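4. Setting up the water softener

Install the Tostell softener on the cold main, after the shutoff valve and before the water heater. Leave 6 inches of clearance behind the cabinet.

1. Close the main shutoff and open the lowest faucet in the house to drain the line.

2. Fit the bypass valve with the two clips supplied. Push until both clips click.

CAUTION: Do not solder pipe while it is attached to the bypass valve.

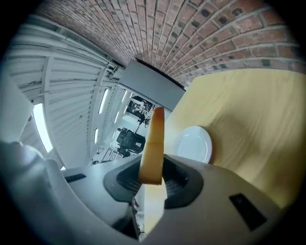 3. Run the drain hose to a floor drain or standpipe. Leave an air gap – never push the hose into the drain itself.

4. Set the bypass to BYPASS and open the main slowly. Check each joint for drips.

5. Plug in the controller and set the time of day. Regeneration starts at 2:00 a.m. unless you change it.

6. Enter the hardness from your water report. The counter starts at 1,000 gallons and can be raised to 4,000 in the Capacity menu.

Note: Use pellet salt only. Rock salt leaves grit in the brine well.

7. Turn the bypass to SERVICE and run a cold faucet until the water is clear.
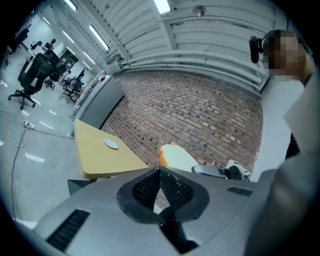

8. Press and hold REGEN to start the first cycle, which takes 57 minutes. Keep the cabinet lid closed until it ends.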